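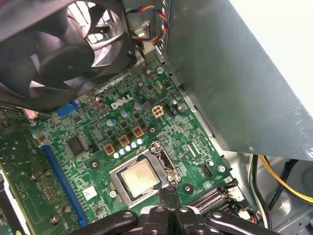
Research Associate, Global Growth and Trade Nowcasting

Oct 9, 2020
Posted by Beatriz Antunes

Akach is an independent macroeconomic research firm. We publish a monthly estimate of world output growth, a quarterly outlook for merchandise trade, and short notes on inflation and exchange rates for subscribers. We are hiring one research associate to work on the monthly estimate. The position is full time, for a fixed term of 17 months, with the possibility of renewal.

Background

The monthly estimate is produced by a dynamic factor model with mixed frequencies. Inputs are purchasing managers' surveys, industrial production, container volumes, retail sales, freight rates and a small set of financial series. The panel covers 64 economies. Coverage is good for the large ones and thin for the rest, where the first official figure for a quarter can arrive well after the quarter has ended.

The model was designed for ordinary cycles. The figures for March, April and May of this year were many standard deviations outside the range on which it had been estimated, and they distorted the factor loadings and the seasonal adjustment alike. Since June we have run two versions in parallel, one that treats those months as missing and one that allows the shock variance to change over time. The two versions agree on direction and differ on level. Resolving that difference is the first task of the new associate.

Duties

The associate will maintain the data pipeline for the monthly estimate, including vintages. Every series is stored as it was first released and as it was later revised, and no forecast evaluation is accepted here unless it uses the data that were available on the day.

Other duties:

– estimate and document the stochastic volatility version of the factor model, and compare it with the current one on real-time data
– review seasonal adjustment for series with breaks in the spring, and propose outlier treatment series by series
– extend the trade block with weekly port and rail indicators where the history is long enough
– draft the technical annex to the quarterly trade outlook
– answer methodological queries from subscribers, normally in writing

The associate reports to Fuad Abdella, who heads the nowcasting desk, and will work closely with Branislav Krajčí on the trade block. The desk is small and each release is checked by a second person before it goes out. The associate will take a turn at checking as well as producing.

Requirements

A master's degree in economics, statistics or a related field, completed by the start date. A doctorate is welcome and does not change the grade.

Working knowledge of time series econometrics: state space models, the Kalman filter, Bayesian estimation of vector autoregressions. Applicants should be able to explain what a news decomposition is and what it leaves out.

Good command of R or Python. Our production code is in R, with some older routines in Matlab that are being retired. Version control is used for everything, including text.

Clear written English. The annex is read by people who know the subject and have little time.

Experience with national accounts or balance of payments data is an advantage. So is reading knowledge of Portuguese, Slovak or Amharic, which helps with primary sources on which we rely.

We do not require published work. Applicants who have it should list it and say which parts they did themselves.

Terms

The associate will be based at our main office, on the second floor of the Trolden building. Staff are working from home for the time being and the associate will start on the same basis. Equipment is supplied. Once the office reopens, two days a week may be worked remotely. Salary follows grade 7 of the Akach scale, which is sent on request. There is a yearly allowance for one conference and for books. We can support a work permit application, but cannot promise how long it will take.

Outside consulting is not allowed. Academic publication is allowed after internal review, provided that subscriber data are not disclosed.

How to apply

Send a single PDF containing a cover letter, a CV, the names of two referees and one writing sample. The sample may be a thesis chapter, a working paper or a technical note. Please do not send more than one. Put "Nowcasting associate" in the subject line and address the message to Bethel Ayele in the personnel office. Referees are contacted only for shortlisted applicants.

Shortlisted applicants will receive a data exercise with a limit of 200 minutes, to be done at a time of their choosing within a week. It consists of a short panel with a ragged edge, a question on revisions, and a request for one page of text. The page carries as much weight as the code. Interviews are by video with Fuad Abdella and me.

Applications are read as they arrive and the post stays open until filled. The preferred start is early in the new year.

Comments

Tamiru
Is the data exercise in R only, or can it be done in Python? The text says either language is fine but production is R.

Beatriz Antunes
Either. Please include the package versions.

roltell
You drop the spring months in one version. Do you drop them for the financial series too? Those were volatile, but hardly unusable.

Fuad Abdella
Real activity series only. Financial series are kept in both versions – that is part of why the levels differ.

Wondimu Gebru
Would you consider someone who submits a thesis in January and has the degree awarded later in the spring?

Beatriz Antunes
Yes, if the thesis is submitted by the start date. Mention it in the letter.

Contact | Privacy | © 2020 Akach. All rights reserved. | Back to top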